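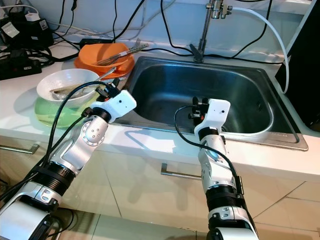

19 February 2025

Choir again tonight and my throat feels like a doormat. We've got the June concert list at last and it's a monster – two pieces in Latin, one in Welsh (lovely tune, no idea what I'm singing) and the Foulkes setting, where the altos sit on the same note for six pages and then get thrown off a cliff. I came in early on page 2 again! Loudly, too.

Walked home the long way past the bakery, going over the Welsh bit under my breath, and a man with a spaniel crossed the road. Fair enough.

Washing-up still to do, but I sat down with the recording first and played the cliff bit over and over until I could nearly get it.

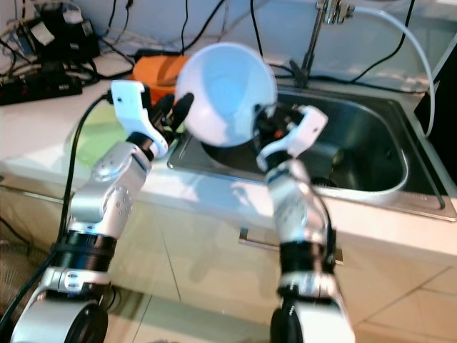
Tsehay Worku messaged to say the altos were flat all the way through the Foulkes, and that we should breathe at the comma whatever the tenors are up to. She's right, blast her. I've pencilled in a great big tick at every comma and I'm going to bed with honey and lemon.

Must find my black folder before next week.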